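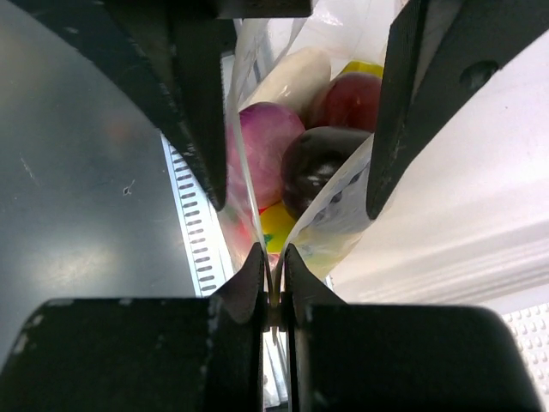

사진 제공: Skimambridge 포장실습실

소포장 실무 강의자료 4
투명 봉지 포장: 적입, 목 모음, 비틀림, 클립 봉함

Ollside 식품유통과정 2학기
배포일 2021년 12월 17일

1. 범위

본 자료는 청과류와 소형 포장식품을 한 봉지에 함께 담는 혼합 소포장을 대상으로 한다. 열봉함과 진공포장은 다음 자료에서 다루며, 개구부를 손이나 기구로 모아 비튼 뒤 클립으로 고정하는 방식만 설명한다. 실습에 쓰는 봉지는 Cillow 평봉지로, 필름 두께 40 μm, 평폭 178 mm이다. 아래의 계산은 모두 이 치수를 기준으로 한다. 다른 치수의 봉지를 쓰는 조는 평폭과 두께를 다시 측정하여 대입할 것.

2. 용어

평폭: 봉지를 편평하게 눌렀을 때의 가로 치수. 앞뒷면을 합한 둘레는 평폭의 두 배이다.
어깨: 내용물 상단에서 필름이 좁아지기 시작하는 구간.
목: 필름이 모여 단면이 거의 일정해진 구간. 클립은 이 구간에 건다.
꼬리: 클립 바깥쪽으로 남는 필름. 손잡이가 달린 봉지에서는 손잡이도 꼬리에 포함한다.
헤드스페이스: 내용물과 어깨 사이의 빈 공간.

현장에서는 목과 꼬리를 구분하지 않고 '주둥이'로 부르는 경우가 많다. 보고서에는 위의 용어를 사용한다.

3. 적입 순서와 내용물의 거동

3.1 원칙

단단하고 무거운 품목을 먼저 넣고, 표피가 약한 품목을 나중에 넣는다. 모서리가 있는 포장식품은 봉지 벽을 따라 세워 넣는다. 모서리가 필름에 수직으로 닿으면 하중이 한 점에 집중되어 구멍이 생기기 쉽다. 표면에 물기가 남은 품목은 닦아서 넣는다. 물방울은 시야를 가리고, 봉지 안쪽 면끼리 달라붙게 하여 목을 고르게 모으는 데 방해가 된다.

3.2 매달린 상태

봉지를 바닥에 놓고 채울 때와 위쪽을 잡아 매달았을 때의 배치는 서로 다르다. 바닥에 놓인 봉지에서는 내용물이 옆으로 퍼지고 봉지 밑면이 평평하게 유지된다. 매달면 필름에 장력이 걸리면서 밑면이 둥글게 변하고, 구형 품목은 서로의 틈으로 미끄러져 낮은 위치로 모인다. 이 이동은 봉지를 들어 올리는 동안 대부분 끝나지만, 품목 사이의 마찰이 크면 중간에 걸린 채 남기도 한다. 걸린 품목은 운반 중의 진동으로 뒤늦게 내려앉으며, 그만큼 어깨 위치가 낮아져 봉함 직후에 잰 헤드스페이스와 값이 달라진다.

따라서 어깨 높이는 반드시 매단 상태에서 측정한다. 측정 전에 봉지를 좌우로 한 차례 가볍게 흔든다.
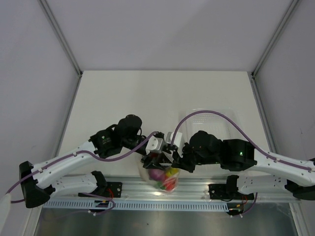 그림 2. 매달린 투명 봉지와 아래쪽에 모인 내용물(분홍 보라, 노랑, 빨강, 초록)

3.3 투명 필름의 식별성

혼합 소포장에서 투명 필름을 쓰는 주된 이유는 개봉하지 않고 내용물을 확인할 수 있다는 점이다. 색이 뚜렷이 다른 품목을 함께 담으면 누락 검사가 빠르다. 그림 2와 같은 조합이 이에 해당한다. 반대로 자주색과 암적색처럼 인접한 색끼리 담으면 필름의 반사광 때문에 경계가 흐려지므로, 검사자는 봉지를 돌려 두 방향 이상에서 확인한다.

주름이 많은 구간은 반사가 여러 방향으로 생겨 투시가 어렵다. 품목 라벨은 어깨보다 아래쪽, 필름이 팽팽한 면에 오도록 한다. 봉지 안에 든 포장식품의 라벨도 마찬가지로, 인쇄면을 바깥으로 향하게 넣는다.

4. 목 모음

4.1 단면 계산

평폭 178 mm인 봉지의 둘레는 356 mm이다. 봉지가 완전히 원통형으로 벌어졌다고 보면 지름은 다음과 같다.

356 ÷ 3.14 = 113 mm

목을 모으면 이 둘레가 여러 겹의 주름으로 접힌다. 필름 자체의 단면적은 둘레에 두께를 곱하여 구한다.

356 × 0.04 = 14.2 mm²

주름 사이에 공기가 전혀 없는 이상적인 경우 목의 지름은 4.3 mm가 된다. 실제로는 주름 사이에 틈이 남는다. 충전율을 0.5로 가정하면 겉보기 단면적은 28.5 mm², 지름은 6.0 mm이다. 클립의 구멍 치수는 이 두 값 사이에서 고른다. 구멍이 겉보기 지름보다 크면 목이 빠지고, 이상적 지름보다 작으면 필름이 찢어지지 않고서는 들어가지 않는다.

4.2 모으는 방법

가. 개구부 양 끝을 잡고 수평으로 당겨 앞뒷면을 붙인다.
나. 어깨에서 손가락 한 마디 위를 기준선으로 잡는다.
다. 양쪽에서 중심을 향해 일정한 속도로 모은다. 한쪽만 밀면 주름이 치우치고 목이 기울어진다.
라. 모인 부분을 얇은 면으로 집는다. 집는 면이 넓으면 주름이 펴진 채 눌려 납작한 목이 된다.
마. 집은 위치를 유지한 채 남은 공기를 위쪽으로 밀어낸다.

납작한 목은 단면적이 같아도 한 방향의 폭이 크므로 원형 클립에 잘 들어가지 않는다. 이 경우 다시 펴서 모은다. 납작해진 상태로 비틀면 가장자리의 필름만 먼저 늘어나 흰 줄이 생긴다.

5. 비틀림

비틀기 전 목의 길이는 78 mm로 맞춘다. 목의 바깥쪽 필름은 비틀면서 나선이 되고, 필름이 늘어나지 않는다고 보면 목의 축 방향 길이가 줄어든다. 겉보기 반지름 3 mm, 두 바퀴를 비튼 경우를 계산한다.

나선의 원주 방향 이동: 2 × 2 × 3.14 × 3 = 37.7 mm
비튼 뒤의 축 방향 길이: √(78² − 37.7²) = 68.3 mm
줄어든 길이: 9.7 mm

이 길이만큼 위쪽을 잡은 점과 어깨가 가까워져야 한다. 양쪽을 고정한 채 비틀면 줄어들 길이가 필름의 신장으로 바뀌고, 장력은 바깥쪽 주름에 집중된다. 실습에서 가장 자주 나오는 결함이 여기서 생긴다. 비틀면서 위쪽을 조금씩 내려 주거나, 봉지 본체가 자유롭게 올라오도록 둔다.

위 식은 바깥쪽 필름에만 적용된다. 중심부의 필름은 거의 직선으로 남으므로 줄어든 축 길이 안에서 느슨하게 구겨진다. 비튼 목의 중심이 푹신하게 느껴지는 것은 정상이다.

회전수가 적으면 목이 되풀리고, 지나치면 꼬임이 어깨로 내려와 내용물을 누른다. 본 과정의 기준은 두 바퀴이며, 비튼 뒤 클립을 걸 때까지 목을 놓지 않는다.

6. 클립 봉함

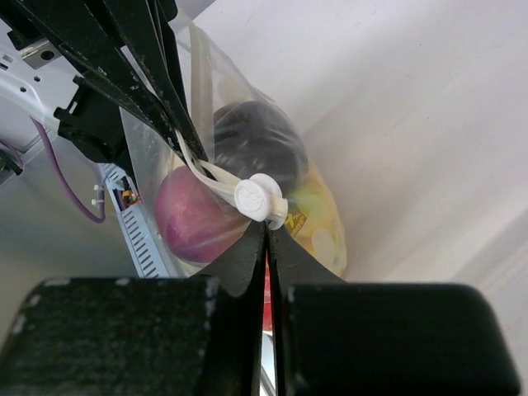

클립의 위치는 어깨와 꼬리 사이에서 꼬임이 가장 조밀한 곳으로 한다. 꼬리 쪽으로 치우치면 클립 아래의 꼬임이 풀리면서 헤드스페이스가 늘어나고, 내용물이 봉지 안에서 움직이게 된다. 어깨 쪽으로 치우치면 클립 몸체가 품목에 닿는다. 그림 3의 봉지는 모아 비튼 목에 흰색 원형 클립이 물려 있고 적양파가 클립 바로 옆에 놓여 있어, 어깨가 짧은 배치의 예로 볼 수 있다. 적양파와 같이 겉껍질이 얇은 품목을 이렇게 배치할 때에는 클립의 모서리가 둥근지 확인하고, 봉지를 든 상태와 내려놓은 상태에서 각각 간격을 본다. 꼬리가 길게 남은 경우 클립 위치를 바꾸려고 꼬리만 당기지 말 것. 클립을 풀고 목을 다시 잡는다.

6.1 클립의 종류

원판형: 머리가 원판이고 아래쪽의 짧은 고리가 목을 감싼다. 잡기 쉽고 품목 표시를 새길 면이 있다. 목 지름의 허용 범위가 좁다.
판형: 얇은 판의 홈에 목을 끼운다. 작업이 빠르지만 모서리가 필름에 닿는다.
철심 끈: 목 지름에 관계없이 쓸 수 있다. 끈 끝이 필름을 찌를 수 있으므로 바깥으로 접는다.

재사용 여부는 고리의 벌어짐으로 판정한다. 고리가 닫힌 뒤에도 틈이 보이면 폐기한다.

6.2 봉함 후 점검

클립 위쪽의 꼬리를 잡고 봉지를 든다. 클립이 목을 따라 움직이면 불합격이다.
어깨 주름에 구멍이나 흰 줄이 없는지 본다.
내용물의 인쇄면과 색이 필름을 통해 구별되는지 본다.
봉지를 내려놓고 꼬임이 되풀리는지 확인한다.

7. 결함과 조치

목이 납작함: 집는 면이 넓거나 모으는 속도가 좌우로 다름. 펴서 다시 모은다.
목에 흰 줄: 비틀림 중 축 방향 이동이 막힘. 봉지를 교체한다. 늘어난 필름은 회복되지 않는다.
클립이 미끄러짐: 구멍이 크거나 회전수 부족. 회전수를 먼저 확인하고 클립은 나중에 바꾼다.
어깨에 공기 주머니: 모으기 전 배기가 부족함. 클립을 풀고 4.2의 '마'부터 다시 한다.
바닥 모서리 파손: 각진 품목의 적입 방향 불량. 내용물을 모두 꺼내 3.1의 순서로 다시 담는다.

봉지 교체와 재봉함은 기록표에서 구분하여 적는다. 재봉함한 봉지는 같은 자리에 다시 클립을 걸지 않는다.

8. 실습 과제

조별 작업 시간은 11분이다. 준비물은 Cillow 평봉지, 원판형 클립, 구형 품목과 포장식품, 강철자, 기록표. 계산 문제는 실습 전에 제출한다.

가. 평폭은 같고 필름 두께가 두 배인 봉지에서 목의 이상적 지름을 구하시오. 지름이 두 배가 되지 않는 이유를 단면적으로 설명하시오.
나. 5절의 조건에서 한 바퀴만 비튼 경우 줄어드는 길이를 구하고, 두 바퀴의 값과 비교하시오.
다. 같은 내용물을 순서만 바꾸어 두 번 담고, 매단 상태의 어깨 높이를 각각 기록하시오. 흔들기 전과 후의 값을 따로 적는다.
라. 클립 위치를 어깨 쪽과 꼬리 쪽으로 달리하여 봉함하고, 내려놓은 뒤의 꼬임 상태를 기술하시오.

충전율은 0.5로 통일한다. 측정으로 얻은 목 지름이 6.0 mm와 크게 다르면 충전율을 역산하여 비고란에 적는다. 기록표 양식은 Gudeta 자료실의 9월 배포본을 그대로 쓰며, 지난 자료에 붙어 있던 양식에는 꼬리 길이 항목이 없으므로 사용하지 않는다.

다음 자료: 열봉함 폭과 박리 강도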